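Lorkon Reservoir Drawdown: Frequently Asked Questions
Updated July 20, 2022

Why is the water level being lowered?
The outlet gate at Bandodis Dam has to be inspected out of the water. The level will drop by up to 49 inches and will be held there until the inspection is finished.

Will fish be affected?
Flow below the dam will stay at 300 gallons per minute or more. Oxygen is measured twice a day at the Pintér inlet. If readings fall below the permit limit, the drawdown stops.

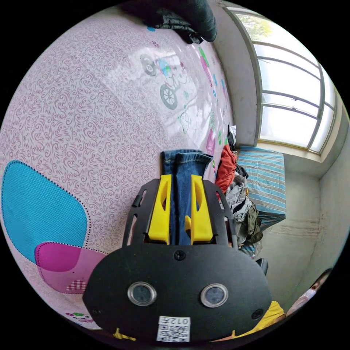

Can I walk on the exposed lakebed?
Access is closed past the marker posts. The silt is soft and can hold a boot fast. Along the open shoreline, expect mud to the knee; blue denim jeans folded on the floor at home are better left there, as heavy cotton dries slowly and silt works into the stitching at the hems. Rubber waders are advised.

Are the boat ramps open?
The Provbridge ramp is open to hand-carried boats only. The north ramp is closed.

Will my well be affected?
Wells within 400 feet of the shore may show a lower level. Report any change in writing and include the well depth.

Who do I contact?
Kirsten Bélanger, Drawdown Coordinator, Provbridge Water District office. Dead or stranded fish should be reported the same day, with the location.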